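Breltinholm Play Kitchen Set

Supplied by Fadum for nurseries, preschools and early years rooms

The Breltinholm Play Kitchen Set brings together a small range of cookware and play vegetables for use at a table or in a home corner. It is intended for group settings where the same pieces are handled by many children in the course of a day. The set is sold complete, and single pieces may be ordered as replacements.

Contents

The full set consists of 16 pieces. The cookware is stainless steel and is made to a child's scale. The open cooking pot has a polished outer wall, a rolled rim and a looped wire handle. It is supplied without a lid so that children can see what has been placed inside and reach it easily.

The play vegetables are molded in plastic and finished in a single color. Each one is given the surface of the vegetable it stands for, and children can learn to tell the pieces apart by touch as well as by sight. The pale green bitter melon is covered in small bumps and ridges and narrows at both ends. It has been included at the request of settings that wished to offer vegetables beyond those usually found in play food.
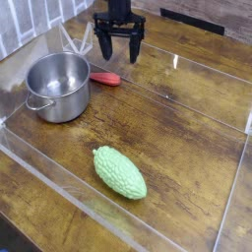 Staff may wish to introduce the vegetables a few at a time. A pot and two or three pieces are enough for a first session with younger children, who will often spend a long while filling and emptying the pot before any cooking play begins. Older children may be asked to sort the pieces by color or surface, to follow a simple picture recipe, or to describe a vegetable to a partner whose eyes are closed.

Age and supervision

The set is recommended for children from 4 years of age. It may be used with younger children under the direct supervision of an adult. The cookware is for play only and must not be placed on a stove or in an oven.

Cleaning

Wash all pieces by hand in warm water with a mild detergent. Rinse well and dry with a soft cloth. Steel wool and scouring powder will mark the polished steel and should be avoided. The vegetables must not be boiled or put through a steam sterilizer. Raised surfaces, including that of the bitter melon, may be cleaned with a soft brush.

Storage

The set is delivered in a Zaltum storage box with a fitted lid. The vegetables may be kept inside the cookware to save space. Boxes can be stacked on a shelf when closed.

Replacement pieces

Replacement pieces are available for all items in the set. Please quote the name of the piece and the name of the set when ordering. Orders for replacement pieces are normally sent within 2 working days. The current price of the full set is $69, excluding delivery.

Settings that hold the earlier Ağca set may add Breltinholm vegetables to it. The colors of the two ranges differ slightly. The Ağca storage box is no longer made, and remaining lids will be offered until the end of September.

Returns

Unused sets may be returned in their original packaging. Pieces that have been used with children cannot be accepted for return unless there is a fault in the material or the finish. Please keep the packing slip with the storage box.

Inquiries

Questions about this product and about orders for several rooms should be addressed to Elif Naz Taşdemir, Early Years Equipment, Fadum.

Page last revised Jun 22, 2024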